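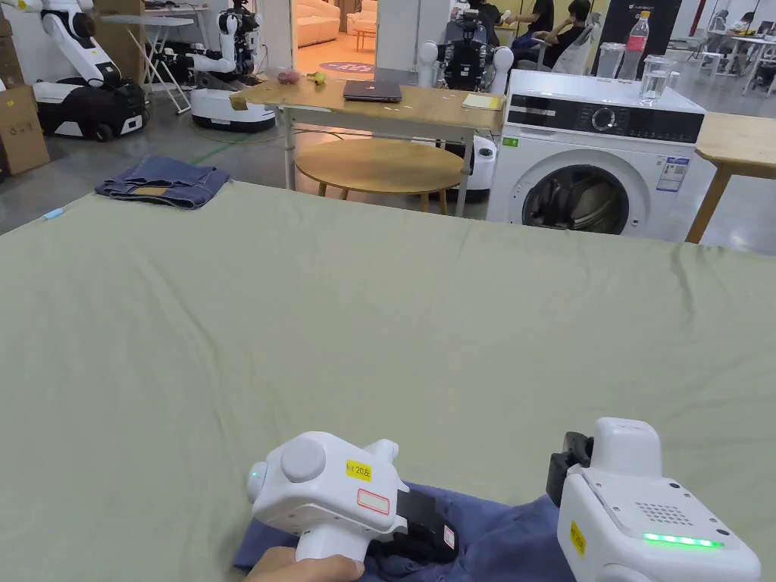
Every few months someone tells me the laundry problem is a matter of volume. Get enough examples of people folding shirts, feed them to the model, and the folding will sort itself out. I have been hearing a version of this since 2017 and I still don't buy it.

My trouble is with what counts as an example. At Kelonell, where I consulted for a while, a T-shirt session meant the same table, the same cloth, the same few garments and whoever was on shift. Despina Tsakiris ran the log and was proud of 117 clean takes by Friday. I asked how many different shirts were in there. She had to go look.

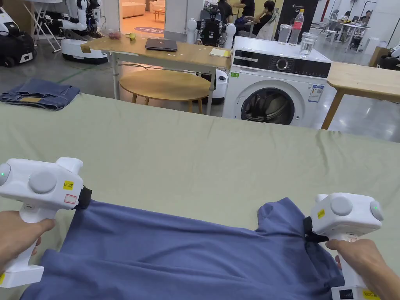
Handheld grippers make this worse in one way, even though I like them. They are cheap next to a full robot, and a person can work with them at a decent pace. But the person brings a lifetime of handling cloth to the job, and very little of that gets recorded. You get where the jaws went. You don't get why she let go of one corner and tried the other.

Ionuț Bălan, who disagrees with me about most things, says the why is hidden in the motion and a big enough model will dig it out. Maybe. I'd like to see it done on a shirt from somebody else's closet before we order another 45 hours of the same one.

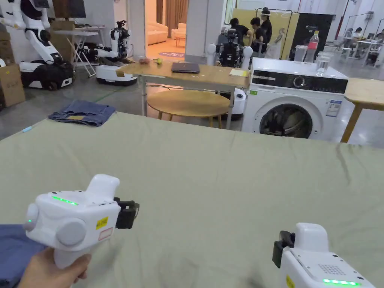 Two handheld grippers at the folding table, with the washer behind.

I would also keep the bad takes. Most teams throw them out – the dropped sleeve, the collar grabbed twice – and then wonder why the model has no idea what to do after a slip.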